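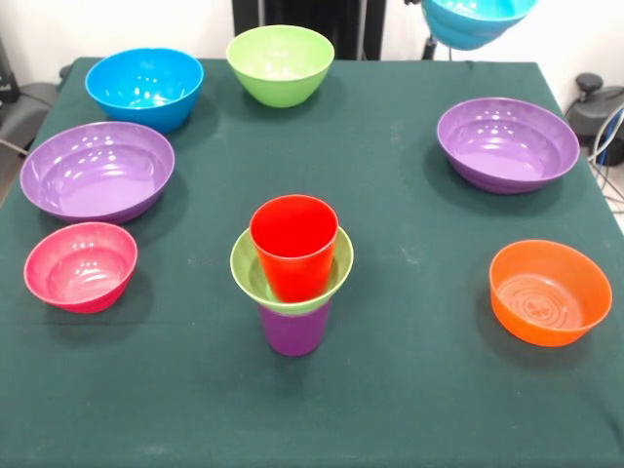 ## Can plastic bowls go in the top rack?

Hi all! I picked up a set of colored bowls for my son's birthday (he turns four in June) and there's no marking underneath. My old Vondomura dishwasher runs hot, and I'd hate to warp them. Is hand washing safer?

**Ellatus**

Hand wash if you're unsure, dear. Warm water, a soft sponge, and let them air dry.
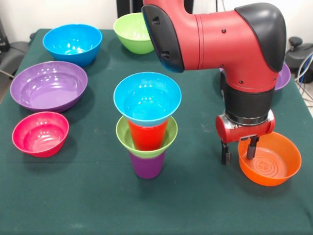
*Purple bowl, with the blue and green ones behind* 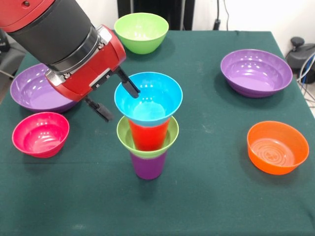 **Parvaneh Sadeghi**
*Kitchen forum moderator*

I'd try one bowl first, top rack, with heated dry switched off, and see how it looks after 2 washes. Tomato sauce stains are another story, I'm afraid!

**Rizk**

mine melted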